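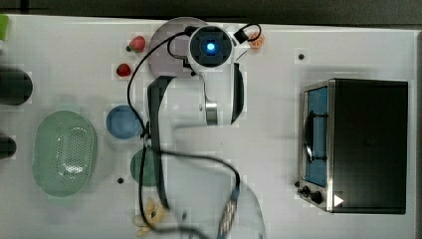

Sorting Out the Small Kitchen: Does a Fixed Layout Help?
Project report by Živko Bošković
Submitted 2 December 2025

The question I was given was whether a small play kitchen gets tidied faster when every item has a set place on the table. The course reader, Petkov's handout on household order, says yes and moves on. I was less sure. Most of the advice I read in October came down to "a place for everything," and none of it said how the places should be chosen.

Layout

I worked from two plans. The Denurau plan groups things by use, so food goes with the plates and anything that holds water goes together. The Illidau plan groups them by shape and size, with the big flat pieces at the back and the small ones in front. Both plans fit on one white table. Neither plan said what to do with a strawberry, which could be food, a small thing, or something that belongs in the colander.

I had trouble with this from the start. Under Denurau the strawberries and the orange slice should sit near the large plate. Under Illidau the plate stays where it is and the fruit moves forward. A person who walked in without reading my plan would probably do the first, and I think that tells us more than a timing does.
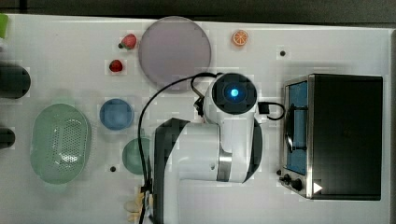
The toaster oven is the other problem. It is by far the bulkiest item, and once it has the right side of the table everything else has to share what is left. Both plans treat it as just one more object. I would call it the thing that decides the layout, and a fair test would have tried it in a second position. I ran out of time for that.

The bowls were easier. Two round bowls, one blue and one teal, can sit close to the green colander under either plan, so they told me nothing about which plan is better. I left them in the results anyway – taking them out would have made the difference look bigger than it was.

Results

I ran 200 tidying rounds, split evenly between the plans. Total time for the Denurau rounds came to 3,679 seconds. I did not finish timing the Illidau rounds properly; my stopwatch sheet has gaps, and I don't want to fill them in from memory. So I can't say one plan won. Ciller, who marked my draft, wanted a stronger claim here. I don't have one.

What I would change

Time both plans on the same sheet, move the toaster oven at least once, and ask people who haven't seen the plan where they would put the fruit. I would also drop the word "logical" from the instructions, as everyone who read them took it to mean something different.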